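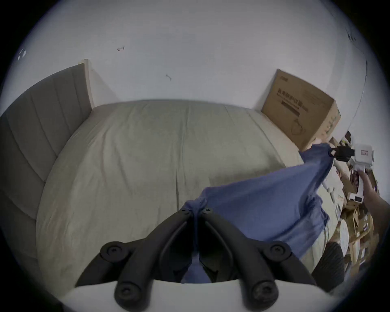 Cloth week, part two

We are at 149 usable two-hand demonstrations, up from a number I was too embarrassed to post in part one. The club target before the Virkham student meet is 556. At the current rate we get there in August if people keep showing up after dinner.

The task is the same as before. Pick up a crumpled piece of fabric with two hand-held grippers, pull it taut, lay it down flat, fold once. The grippers are passive tools, so the person doing the task supplies all the arm motion and the policy has to learn it from the wrist view. Ours is a fisheye, and most of the trouble this month came out of that lens.

Problem one was calibration. I had been using a pinhole model with a few distortion terms, which is fine in the middle and useless near the rim. The second gripper spends a lot of its time near the rim. After switching to a proper fisheye model the tracked path stopped bending whenever the hands moved apart. I should have done this in spring.

Problem two was tracking loss. A plain sheet and a white wall give the tracker very little to hold on to. It survives on whatever clutter is at the sides. When both hands swing toward the wall, the feature count drops and the pose jumps. We now throw out any run with a jump in it, and we start each run with a slow sweep of the room. Leave the boxes and shelves where they are. Tidying up before a session makes the data worse.

Problem three was us. Half the club grabs the fabric by a corner and the other half pinches a fold somewhere near the middle. Both will lift it. Mixed together in one set, they gave us a policy that hovered between the two and closed on air. For now the rule is one hand on a corner, the other on a fold, then spread. I will split the set by style later and train on each.

Training notes, mostly for myself. The Atwood machine in the lab has the good card, but the queue is long on weeknights. Run 721 is the one to compare against. Run 965 used the same data with image crops turned off and did worse on the spread, better on the first grasp. I have no explanation yet. The config is in the Hollis folder under cloth, along with the script that checks for pose jumps.

Still to do: tighten the screws on the finger joints before every session, re-record the thin fabric set, and find out why the left gripper's clock drifts against the right.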